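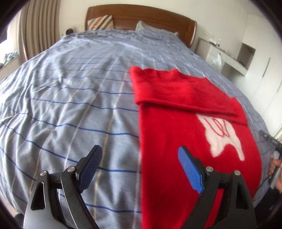 Gerardo Piras had the kettle on before I got my coat off, and for the first twenty minutes we talked about screws. He has strong feelings about screws. The pair of hand-held grippers he has been building since last winter have gone through 7 versions of the finger alone, and the box of rejects under his workbench is heavy enough that I was asked, politely, not to try lifting it.

"I started out wanting something light," he says, "so I cut triangles out of everything. Then it bent. So I made the plates thicker, and then my wrist hurt, and then Mal-soon came by and told me to move the pivots." Mal-soon Ko shares the shop with him (they split the rent on a converted garage in Ollerar) and she wrote the software that reads how far the fingers have opened. She laughs when I bring this up. "I told him to move them in the spring. He moved them in the fall."

The name of the thing is Skidetti, after a misspelling on a parts order that they both got fond of. You hold it, you squeeze, and the two black fingers close. A camera on the tool records the whole business, and the hope is that an arm they are putting together on the other bench will someday learn from it how to fold a blanket. They do a good part of their recording at home, with real bedding on a real bed, and Mal-soon is firm about that.

"A bench is flat and hard and it doesn't give," she says. "A duvet has wrinkles, it pushes back at you, it slides around under whatever you're folding. If you only ever practice on a bench, you get a machine that can fold on a bench!"

Fleece, Gerardo tells me, was a misery at the beginning. His first pads were smooth rubber and the cloth just slipped away from him. The blue ones he uses now have a texture pressed into them, and he was so pleased with the first good pair that he called his friend Ewan MacRitchie at dinnertime to tell him about it. "He was very nice about it. He was eating."

I asked what it has all cost, and there was a long look between the two of them. Roughly 400 dollars so far, says Gerardo, if you leave out the motors for the arm. Mal-soon does not leave out the motors.

They still argue over the pads. She would like them softer and a little wider, he thinks wide pads will get in the way at the hem, and a new mold was curing on the windowsill while we talked. He got up twice to press it with his thumb, and she told him both times to leave it alone.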